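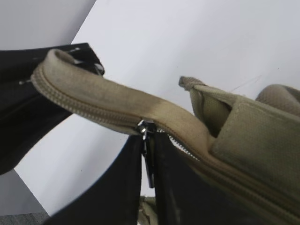

*The smudges on the rim by the zipper. Top of the bag, near the slider.*

**Cleaning a khaki canvas tote without wrecking it?**

**flodora_fan**

I have an olive/khaki canvas tote, zip top, one canvas handle on the front panel, darker binding down the sides and along the bottom. I think it's a Morikawa but the label came out years ago, so don't hold me to that. It goes to work with me and it goes to the farmers market, and the padded rim along the zipper has gone gray where my hand grabs it.

I tried a damp cloth and dish soap on the inside seam first to see if the color would run. It didn't. On the rim it took off the top layer of dirt and left the rest.

Questions:

- Can this go in a washing machine or will the binding come apart?
- Is there something better than dish soap for hand grease on canvas?
- The zipper sticks in one spot. Do that before or after washing?

I don't mind it looking used. I mind it looking dirty.

---

**Kiyoshi Nomura**

Don't machine wash it. I ran a canvas bag through on cold, gentle, inside a pillowcase, and it came out twisted. The body shrank and the binding didn't, so the edges rippled and stayed that way. If yours has any kind of stiffener in the bottom it can go lumpy too.

Hand wash just the rim:

1. Zip it closed and brush off the dry dirt with an old toothbrush.
2. Rub a bar of plain laundry soap on the wet bristles and work along the rim in short strokes, in the direction of the weave.
3. Wipe with a clean wet cloth. Keep rinsing the cloth until it wipes clean.
4. Stuff the bag with a towel so it holds its shape and let it air dry out of the sun.

Expect to do it twice. Grease comes out of canvas slowly.

---

**oldtownpacker**

I'll disagree with Kiyoshi. I've machine washed totes for years, cold water, no spin, and never lost one. The spin cycle is what twists them. If you only scrub the rim you end up with one clean stripe on a bag that's a different shade everywhere else, and then it looks worse than when you started.

---

**Kiyoshi Nomura**

No spin means a bag full of water that takes days to dry in the seams. That's how you get mildew. I'd take the stripe.

---

**oldtownpacker**

Roll it in a bath towel and kneel on it. Dries overnight in my house.

---

**Chie Amano**

You can avoid the stripe by not stopping at a hard line. Scrub the dirty part, then go over the whole top of the bag with a barely damp cloth and a little of the same soap so it fades out. Tide marks come from the edge of the wet area drying.

The zipper should be done before. If there's grit in the teeth, the water just moves it around and it dries in there again. Dry toothbrush along both sides of the track, then run the slider back and forth. If it still sticks, rub a candle stub or a graphite pencil on the teeth at the bad spot, but leave that step until after the wash. Graphite on damp khaki makes its own gray smudge. I have done this.

Can you show more of the front? I'd want to see how worn the binding is before anyone says machine wash.

---

**flodora_fan**

Front of the bag, standing up:
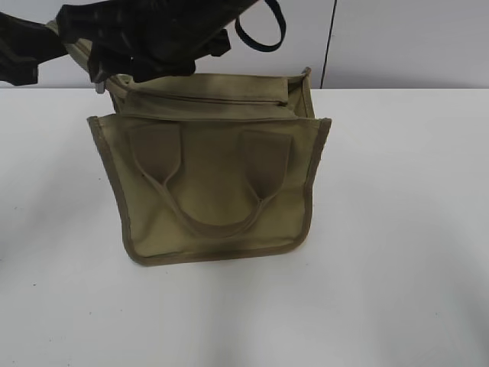
The binding is a bit frayed to my eye, more of a fuzz than a tear. The handle tabs feel solid and I've carried a laptop and groceries in it together without any trouble. Where the shoulder strap meets the body there's a small gray metal fitting, and I'd worry about that banging around in a drum.

No stiffener that I can feel. It stands up on its own fine when it's empty, though that could just be the canvas.

I also have a bottle of Ikis fabric cleaner left over from a couch. Any use?

---

**Chie Amano**

With fuzz on the binding I'd stay out of the machine. Once the trim starts to go, a wash cycle will find the weak spot. You can trim the fuzz with small scissors and run a line of fabric glue along it if it bothers you.

I haven't used the Ikis one. Read the label for anything about rinsing. Upholstery cleaners are often meant to be vacuumed off once they dry, and that's hard to do on a rim.

---

**oldtownpacker**

Fine, I'd hand wash that one too. The trim is the problem, the canvas would survive. For the fitting you can tie a sock over it, that's what I do with buckles.

---

**marta_h**

I paid $18 for a canvas bag at Cirholm and after 11 months I just bought another one. Not everything needs a procedure.

---

**Kiyoshi Nomura**

This is a forum about fixing and cleaning bags.

---

**flodora_fan**

I like this one, so I'm keeping it. Did the zipper tonight with the dry toothbrush and there was a fair amount of sand in it – the beach, probably. It still catches in the same place, so the pencil is next, once the rim has been done.

One more thing. The fabric doesn't look the same all over. Some of it comes up shinier than the rest depending on the light, and there's a flap that's more beige than olive. Fading, or some kind of coating?
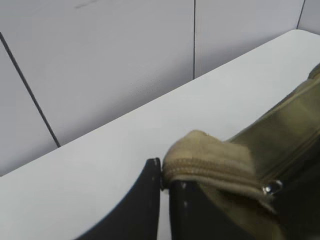

*Olive part on the right, with the beige flap next to it.*

---

**Chie Amano**

Hard to say from a photo. It does look a little glossy on the olive part. Put a drop of water on it and wait. If it beads, there's a finish on there, and scrubbing will take it off in patches. If it soaks in, it's plain fabric and you're looking at light and wear.

The flap could just be a different material. A lot of bags mix them.

---

**oldtownpacker**

Or it's lining. Linings are often lighter. Do the water drop on both.

---

**flodora_fan**

Will do both. I need the bag at 7 tomorrow morning so the wash has to wait for a free day. I'll go with the laundry soap and the towel stuffing, and feather it out the way Chie said. Leaving the Ikis for the couch.

---

**Kiyoshi Nomura**

Rinse more than you think you need to. Soap left in canvas picks up dirt faster than bare canvas does.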